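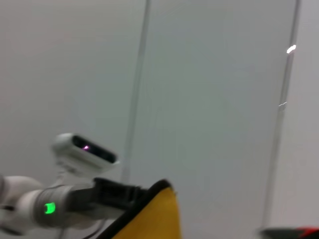
Gripper and yellow object, with the status light showing green.

Relay Station 106

The museum at Dirkedberg had one room left to fit out, and the board wanted the telephone exchange in it. The original had stood in a cellar under the grain office through both winters of the siege. What survived was a switchboard, a battery rack and a logbook in pencil.

The conservator started with the switchboard. It was a Wendt field model, built for ten lines and later widened to fourteen with parts from another maker. Two of the added jacks were wired backward. She drew the circuit, checked it against the logbook and left the fault in place.

The logbook ran to 455 entries. Each gave a time, a line number and the initials of the operator. Most calls were requests for coal, stretchers or wire. The handwriting changed in November, when the regular operator was moved to the river post at Surkeo, and from then on the sevens were crossed.

She noticed the pattern while entering the times into a table. Every night at ten past four, line 9 was opened for one minute. No message was recorded. On the wiring plan, line 9 ran to Surkeo.

The river post had been shelled on 18th March. The entry for the next night showed line 9 opened at ten past four, one minute, no message. So did the entry after that, and every entry to the end of the book.

She tested the jack for line 9 with a meter. The spring contact was worn thin on one side, and the others on that row were nearly new. She wrote the measurement on a card and put the card in the file.

The label text had a limit of sixty words. The first draft gave the maker, the number of lines and the dates of use. The board approved it without changes.

Before the case was sealed she went back and cleaned the brass on thirteen of the jacks. The last one she left as it was. Then she fitted the glass, set the humidity control and signed the sheet.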